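Dienstag, Zelle Arain

Endlich haben wir den Fehler! Seit letzter Woche bleibt der Arm mitten in der Übergabe mit Schutzstopp stehen, immer in der Nähe der Klebebandlinien, und ich hatte schon das Band im Verdacht (sorry, Band).

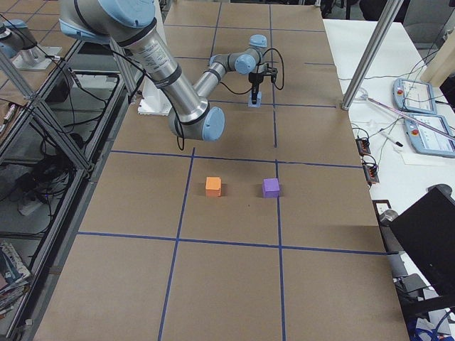

Im Log von Vidgate steht bei Zyklus 361 ein Kraftsprung am Handgelenk, kurz vor dem Schließen des Greifers. Wunderschön zu sehen, sobald man mit 1000 Hz aufzeichnet! Geschwindigkeit auf 40 % gesenkt: kein Stopp mehr. 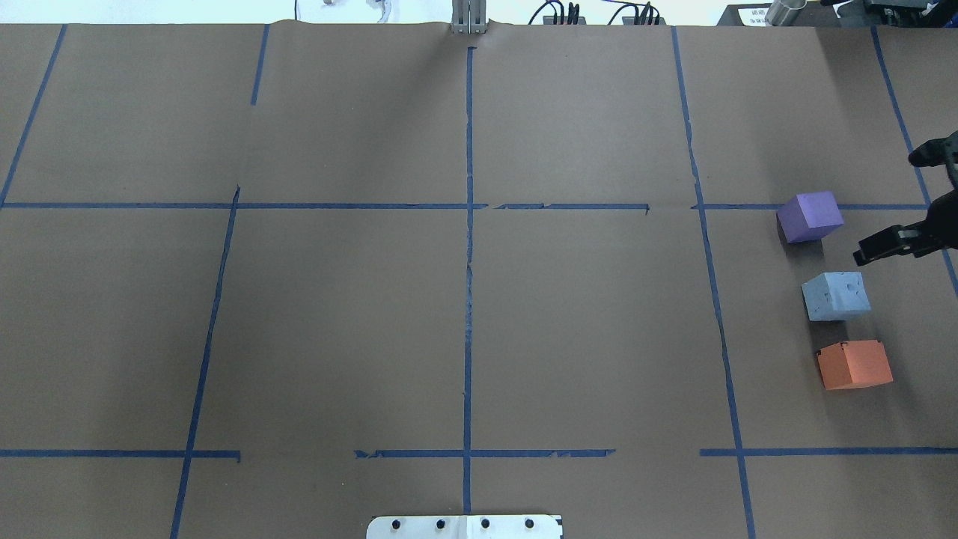

Gilmar Mendonça meint, das spreche eher für die Nutzlast, der Greifer sei nach dem Umbau falsch eingetragen. Nachgesehen, und er hat recht, Masse und Schwerpunkt stammen noch vom alten Greifer. Großartig!

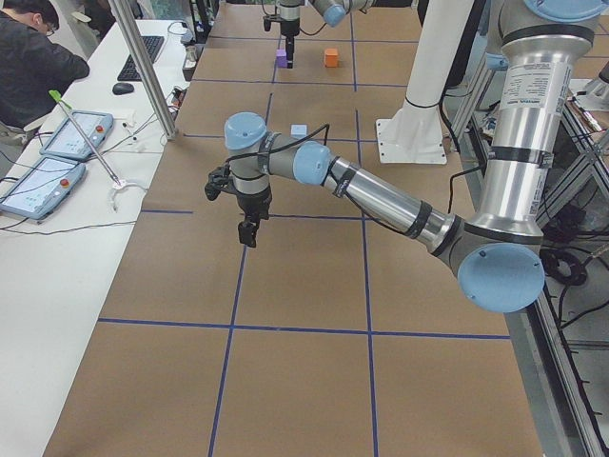 Neue Werte sind drin, heute Nachmittag 75 Zyklen mit voller Geschwindigkeit. Not-Halt vorher an beiden Pendants prüfen. Mélanie bekommt das Log.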